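About Zendine

Zendine is a small company that mends, cleans and waterproofs outdoor clothing. You send us the jacket that lets the rain in at the shoulders, we fix it, and you get it back in a paper parcel with a note saying what we did and, if you asked for it, what we think of the way you've been washing it.

We are based in Moodley, a town known for its hills, its drizzle and a pie shop that closes whenever it feels like it. The drizzle was the business plan.

How it started

Marcelino Pimentel spent his twenties selling tents and raincoats in a shop called Bekix, where his job was to tell people that their old coat was finished and the new one was over there. He was good at it. He was also taking the finished coats home, washing them properly, gluing down a bit of seam tape and giving them to his cousins. By the second winter the whole family looked sponsored.

He left Bekix in November with one sewing machine, a box of zipper sliders and a loan from his mother, who still brings up the loan. The first workshop was the back half of a laundromat. It was warm, and the rent was low, and customers kept handing us their sheets.

Our present home is the old Dandera button works, two floors up from the canal. We moved in during April 2023 and are still finding buttons. There is an elevator, which works on its own terms, so most parcels come up the stairs with whoever lost the argument that morning.

What we do

Zippers are the bulk of it. Most broken zippers aren't broken at all – the slider has worn loose and stopped gripping the teeth, and a new slider costs less than lunch. We replace the full zipper only when teeth are missing, and we'll call you first. After zippers come peeling seams, torn pockets, cuffs that have given up, and burns from campfires that were "nowhere near" the sleeve.

We also wash and reproof. Many people have been told never to wash a rain jacket, and have taken this to heart for years on end. Please wash it. Use a plain liquid soap made for the purpose, skip the fabric softener, rinse it twice, and it will probably forgive you.

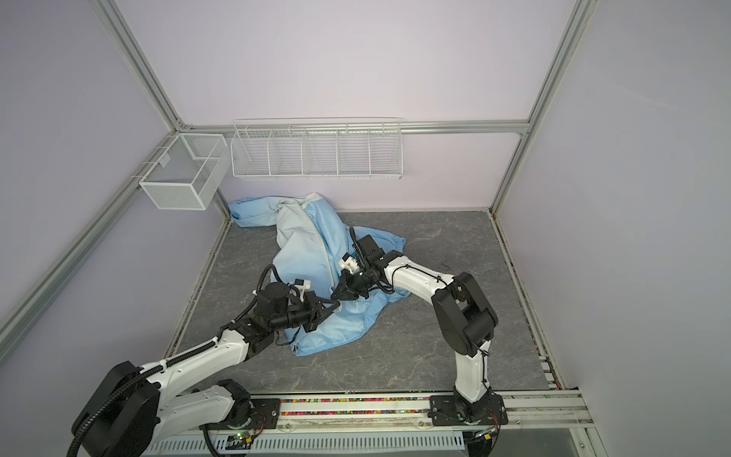
What we don't do

Wedding dresses. Leather. Anything with a live battery in it. We once said yes to a hot-air balloon, and we would like that chapter to stay closed.

We can't save a coat whose inner coating has turned to flakes, either. If yours has, we'll tell you so and send it back, and charge you only for the postage. You're welcome to be annoyed with us. Marcelino takes those calls himself and has developed a very soothing voice.

Who we are

Six of us, most days. Two came from theater costume departments and sew faster than the rest of us can find the scissors. The others learned here, on the practice heap, a pile of almost 200 donated jackets in colors that explain why they were donated.

Visiting and posting

The front desk is open mornings and early afternoons. Empty the pockets before you hand anything over. We return what we find, but we've met enough old bananas.

If you're posting, put your name and phone number inside the parcel as well as on it, and tell us where the problem is. "It leaks" is a fair start. "It leaks at the left elbow" will get it home sooner.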